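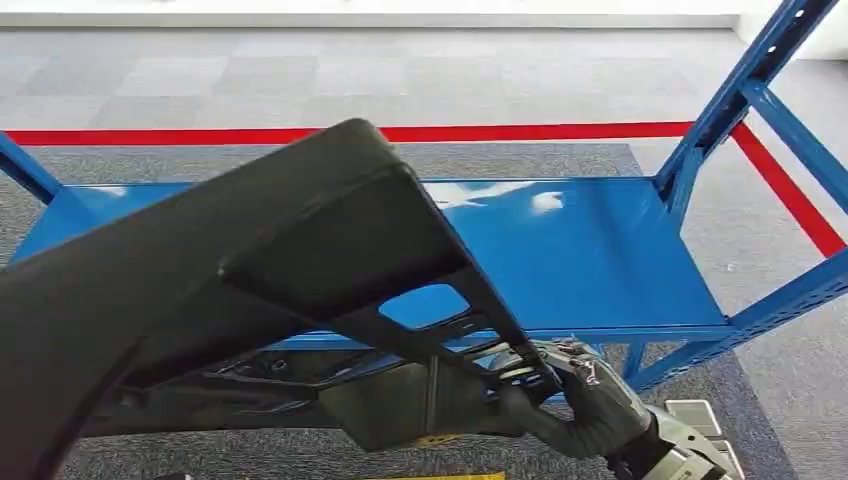 Large plastic parts should be stored with the outer face free of contact, according to one of the comments sent in before the parts room at Brulteden was rearranged. The comment asked for fewer pieces per shelf and for ribs and tabs to be checked each time a part is moved.

The room reopened on 2018-07-26 with a new storage plan drawn up by Wavik. It covers 198 sample parts, mostly molded plastic and stamped sheet metal. Parts are now grouped by how they are handled. Under the old plan, in use until February, they were grouped by supplier, and long plastic pieces shared shelves with small brackets.

Sheet metal is checked flat on a steel table before it is shelved. Staff look at the rim, the tabs and the punched holes, then record any bend or scratch on the part card. Panels with a bent rim go back to Baysal for measurement.
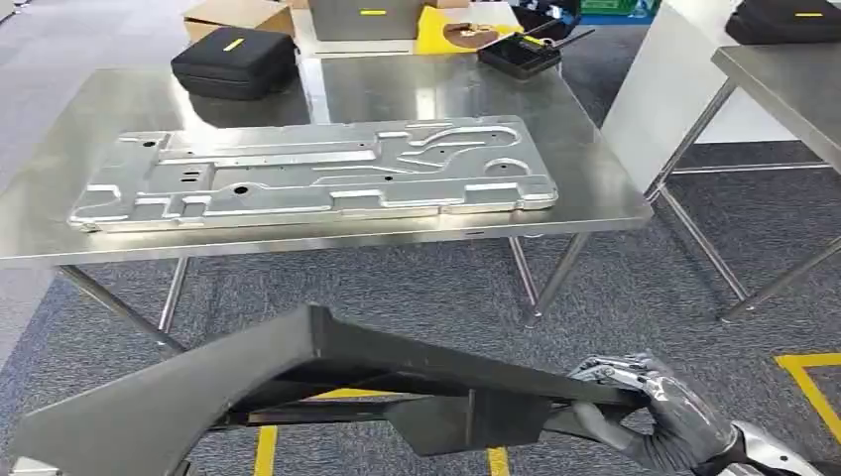

*Stamped metal panel on a stainless steel work table, with a black zippered case behind it.*

The plan sets a clear strip of floor between tables and racks, wide enough to turn a full-length part without lifting it over a table. Nothing may be stored in that strip overnight. Small items that do not fit a shelf bin are assigned to 9 numbered crates, each with its own list.
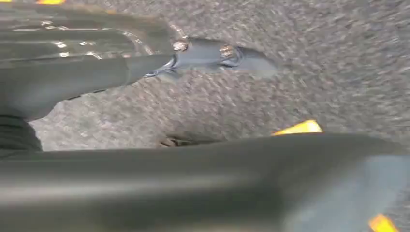
## Labels and remaining work

Wavik supplied 1,000 blank labels for the change. Each part carries a short number and a handling code: F for flat, E for on edge, S for supported at both ends. The code is repeated on the shelf. Cases and boxes are labeled separately and do not count as parts.

Assemblies are not yet included. They vary too much in height for the present shelf spacing, and Brulteden has asked Tumilura for 2 deeper shelves. Until these are fitted, assemblies are logged by location only.

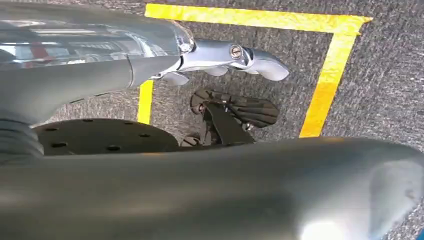
*Black assembly on the floor; a round perforated plate is at left.*

The part list will be reissued when the shelves are in place. Old part cards remain valid until then.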